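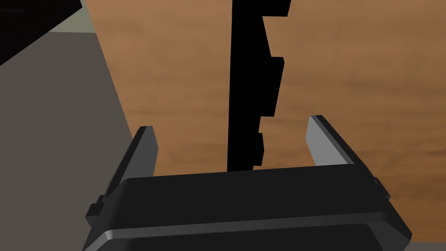

Wrist view in the simulator, fingers open, black stepped part between them and not yet clasped.

May 21, 2026, notebook of the Triltent cell

The grasp fault came back in the night batch. From 200 runs, 20 ended with the part pushed over before the fingers closed. Radoslava found the first one at step 1,904 of the log and I checked the others after lunch.

The pattern is always the same. The arm comes to the pre-grasp pose correctly, then the last approach goes too far toward the stepped side. One finger touches a step, the part turns, and the controller still reports "grasp ok". This last point worries me more than the contact. On the real cell at Rirnuvbridge, a false "ok" would start the lift with the part badly held.

What I tried:

Lower approach speed. No change, only slower failure.

Simple box as collision shape in place of the full mesh. Worse. The box hides the steps, so the planner believes there is free space where there is none.

Grasp center moved 6 mm toward the straight edge. The first short test was clean, but I do not trust it yet. It can be that I only moved the problem to the other finger.

Radoslava thinks the pose estimate is confused by the black color, because the part has almost no shading in the wrist view. Possible – I could not prove it today. She will repeat the batch with a gray part and the old grasp center.

Until we understand the false "ok", no transfer to the real arm. I wrote this also to Brandão, and the Skeltutstead demo must wait.

Open: who changed the force threshold? The value in the config is not the one I wrote on the previous page.

L. Toledo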